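How to get a musty smell out of towels (and keep it out)

Wrote this up because I keep getting asked. Typing it fast between loads, so forgive the spelling.

Short version: the smell is leftover detergent, body oil and damp, all living in the loops. More detergent makes it worse. Strip it out, dry it properly, change a couple of habits.

Works on cotton bath towels, hand towels, face washers, tea towels. Bamboo blends too but go gentler, warm instead of hot. Not for anything wool or silk.

What you need

White vinegar, the plain cheap stuff. One cup per load.
Bicarb soda, half a cup.
Washing soda if the towels are really bad. Supermarket laundry aisle, usually bottom shelf.
Your normal detergent, but less of it.
An old toothbrush for the door seal.
A sunny day, or a dryer, or both.

Don't bother with scent boosters. Perfume on top of must. Awful.

Before you start: clean the machine

Skip this and you'll be doing the whole thing again in a fortnight. Front loaders especially.

Pull back the rubber seal on the door and look in the fold. Grey slime? There's half your smell. Wipe it out with a rag and hot soapy water, toothbrush for the corners. Pull the detergent drawer right out (there's usually a tab to press) and scrub that in the sink. Check the slot it came out of as well, mine was black up the top.

Then the filter. Little flap down low at the front on most front loaders. Old towel on the floor, shallow dish under it, unscrew slowly. Water WILL come out. Hair clips, coins, a bit of sock. Rinse, screw back in firmly.

Last, run it empty on the hottest cycle with two cups of vinegar in the drum. Read your manual first, a few makers don't like vinegar on the seals. If yours says no, use a proper machine cleaner. 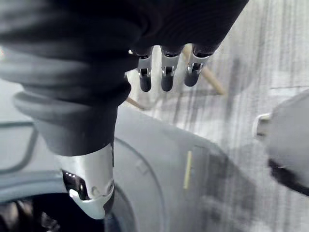 Step 1. Hot wash with vinegar

Towels in, loosely. Half a drum, three quarters at the very most. They need room to move or nothing rinses.

No detergent. One cup of vinegar straight in the drum. Hottest setting the care label allows. 60 degrees is plenty for white cotton, go to 40 for darks unless you don't mind a bit of fade.

Let it run the full cycle. Not quick wash.

Step 2. Hot wash again with bicarb

Leave the towels in there. Half a cup of bicarb sprinkled over the top, same cycle, still no detergent.

Do NOT put the vinegar and bicarb in together. I know it fizzes. The fizz is them cancelling each other out and you end up with salty water. Seperate washes.

Step 3. Sniff test

Take one out while it's still wet and put your nose in it. Musty towels smell when they're wet, so a dry one will fool you.

Smells of nothing? Go to step 5. Still a bit off? Step 4.

Step 4. The long soak (bad ones only)

Bathtub or a big bucket. Hottest tap water you can get, half a cup of washing soda for a bucket, a full cup for the tub. Gloves on, it dries your hands out something shocking. Stir until dissolved, push the towels under, leave four hours or until the water's cold. Give it a poke whenever you walk past.

The water will go a horrible colour. Some of that's dye, most of it's old detergent. My friend Annelies De Bruijn did her gym towels and sent me a photo of the tub that looked like tea.

Wring out, then one normal wash with no detergent to rinse.

Step 5. Dry them straight away

This is where people come undone. Towels sitting in the drum overnight = back to the start. Set a timer on your phone for the end of the cycle.

Shake each one hard before hanging, a good snap, gets the loops standing up again. On the line, one peg each end and a gap between towels. Don't double them over. Full sun for whites, shade for colours.

Winter or flat with no line: dryer on medium, then half an hour over a rack or the back of a chair before folding. They feel dry when hot and then you fold them and there's damp in the hems. Check the hems.

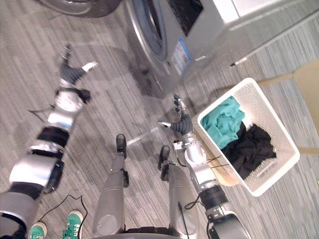
Keeping it from coming back

Half the detergent. Whatever the cap says, half. Less again if you've got soft water. We're soft here in Wendalville and I use one tablespoon.

No fabric softener on towels, ever. Coats the fibres, they stop soaking up water, then they stay damp longer. Splash of vinegar in the softener slot if you miss the feel.

Don't drop wet towels in the basket. Hang them first, basket once they're dry. A basket with holes in the sides beats a solid one or a bag.

Wash every three or four uses. Leave the machine door and drawer open between loads (unless you've got little kids or a cat, then shut the door and just leave the drawer).

Hot cycle once a month even if you're a cold washer the rest of the time.

Questions I get

Can I use bleach? On whites, now and then, following the bottle. Never with vinegar, the fumes are dangerous. Not the same day in the same bucket either.

Will vinegar make them smell like chips? While wet, a bit. Gone once dry.

How often do I strip them? Twice a year does us. I do April, before the damp weather sets in, and again in spring.

They came out stiff. Line drying does that. Ten minutes in the dryer at the end, or just rub them together. Orathai Kaewkla wrote in to say she puts two clean tennis balls in with hers, have tried it, noisy but yes.

Done all of it twice and they still stink? Then they're finished. Cut them up for rags, or ring your local animal shelter, a lot of them will take old towels. Wash the new ones once before you use them, no softner.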